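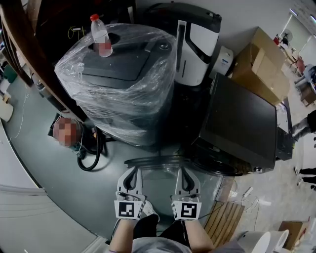

Fermín Urrutia wrote to me after the first edition to complain that I'd spent a whole chapter on how much water to give a potted plant and hardly a page on where the water goes. He had lost a bench of lavender following my advice, he said, and he would like to know what I'd been thinking.

Fair enough! I read his letter three times, went out to my own greenhouse, tipped a few pots out of their containers and found that the bottom two inches of mix were sopping while the top was dry enough to blow away. I'd been watering that way for years. So this chapter is new, and it's really his fault.

## Chapter 6: Water in a Container

We finished Chapter 5 with garden beds, and I'd like you to put most of that out of your mind for a while. A bed is connected to everything under it. Water soaks down, and the deeper soil keeps pulling on it, a bit like a wick (remember the sponge columns in Section 5.2). A pot has a floor. When water gets to that floor it has air below it, even where there's a hole, and water is surprisingly unwilling to leave small, snug spaces between bits of soil and jump into open air.

What you get is a soggy layer at the bottom that stays put after the dripping stops. The usual name for it is a *perched water table*. How deep it is depends mostly on the mix -- fine particles hold a deep layer, coarse ones a shallow layer -- and hardly at all on how tall the pot is.

Read that last bit again, please, as most of the chapter hangs on it. Take one potting mix and fill a tall pot and a squat pot with it. Both end up with a wet layer of the same depth. In the tall pot that's a small share of the whole, with plenty of airy mix above it for roots. In the squat one it might be nearly half. Same mix, same watering can, very different plant.

### The gravel question

Every year somebody asks me about putting gravel in the bottom "for drainage." My grandmother did it, and so, I'd guess, did yours. The trouble is that water sitting in fine mix doesn't move readily into the big gaps between stones. It hangs on above them, so the wet layer simply moves up the pot and the roots have less room than before. If you want a pot that drains better, change the mix all the way through, or use a taller pot.

I should say that I argued the other side of this for a long time, quite loudly, at a nursery in Lestden where I worked as a student. We had 434 pots of rosemary with an inch of pea gravel in each, and I had washed that gravel myself. I was not ready to hear that it was doing harm.

### Saucers

A saucer keeps your floor dry, and I wouldn't be without them indoors. But a saucer left full feeds water back up through the hole, and the wet layer then starts from the waterline in the saucer. Wait until the dripping has stopped and pour off what's there. For a thirsty plant like papyrus you can leave it in. For lavender (sorry, Fermín) you can't.

### Where we're going

Section 6.1 is all about pore size, with some drawings and one easy bit of arithmetic. In 6.2 you'll measure the wet layer in a pot of your own, which takes 90 minutes, most of it waiting, so bring something to read. Section 6.3 compares bark, perlite, peat and coir. Section 6.4 is a longer case from Olivares, where a grower with 2,000 citrus trees in tubs switched to a coarser mix in August and then had to rethink the whole watering schedule, and I think you'll find the middle part of it pretty uncomfortable reading.

You'll want these words as you go: *pore space*, *field capacity*, *container capacity*, *perched water table*, *wicking*. They're in the glossary too.

### Before you start

Find a potted plant you've been looking after for a while. Water it the way you always do, let it drain, then lift it and get a feel for the weight. Do it again the next day, and the day after that, and write down a word or two each time -- "heavy," "middling," whatever makes sense to you. Keep the notes by you, because we'll need them in Section 6.2.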